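About Numo

Numo began in June, in the back half of a tile shop, when Mei-kuen Tu and Corey Tomoana fell into a long and very friendly argument over whether a machine could be trusted to wipe down a kitchen. We are still having it, and there are six of us now!

Our days go on the plain jobs everyone knows - wiping, folding, putting away - and we try each one over and over, on the sort of surfaces people really live with.

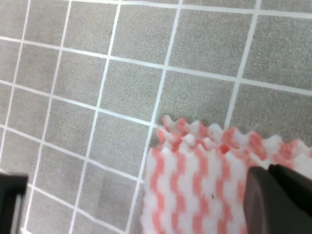 Are machines ready for your chores? Not yet, we'd say, though some days come closer than others. A soft cloth is still a harder thing to handle than a box, and we're happy to talk about it with anyone who'd like to drop in.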